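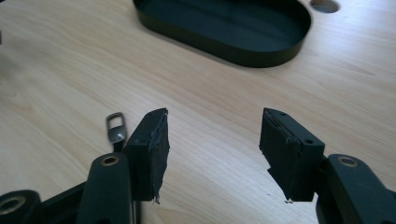

Clearing the Table: A Small Study of Where Little Things Go
Karim Lahlou
Project report, Dec 21, 2021

When I signed up for the household habits project, I imagined I would be studying something grand, like how families cook together or how they divide up the chores. What I ended up with was a table. I have grown very fond of it, and I hope that by the end of this report you will see why a table can keep a person busy for most of a semester.

My question was simple. If you put a shallow tray on a table where people drop small things, do the small things go in the tray? My aunt in Harries has always sworn that they do, and she has trays on every flat surface in her house (including one on top of the washing machine, which I can't recommend). I wanted to find out for myself.

How I set it up

I started in August, in the shared study room on Plaltard Street. The table there is pale wood with a lovely wavy grain, and I picked it partly because dark little objects show up so well against it. I used a black oval tray with low sides. I tried a deeper bowl first, but people treated it as a trash can and I had to fish out gum wrappers – not my favorite part of the project.

For each trial I asked someone to empty their pockets, sit and read for a while, and then leave the table as they would at home. I didn't mention the tray. Altogether I ran 50 trials without the tray and 50 with it.

What happened

Without the tray, 26 of the tables still had something on them after the person had gone. Mostly these were the kinds of things you don't miss until later: a coin, a key tag, the pull off a zipper, a folded receipt. With the tray, things were still left behind, but they were nearly always in one place, and their owners came back and found them right away. I hadn't planned to measure that, and I wish I had.

The bare table was also much easier to wipe down at the end of the day. I know that sounds like a very small discovery, but the wood has a soft finish and I worried the whole time about scratching it.

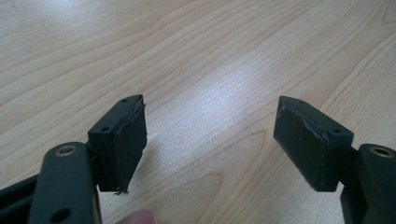
Figure 2. Bare wood, with the grain showing and light reflecting off the tabletop.

What I would change

The tray was too close to the edge of the table for the first few weeks, and people kept bumping it with their elbows. I would also like to try a light-colored tray, because my friends at the Fivovgate reading group think the black one simply catches the eye. They may well be right!

My notes came to 900 lines, far too many, and I have left out the ones about lighting. Anyone who would like to read them is welcome to ask me for the notebook.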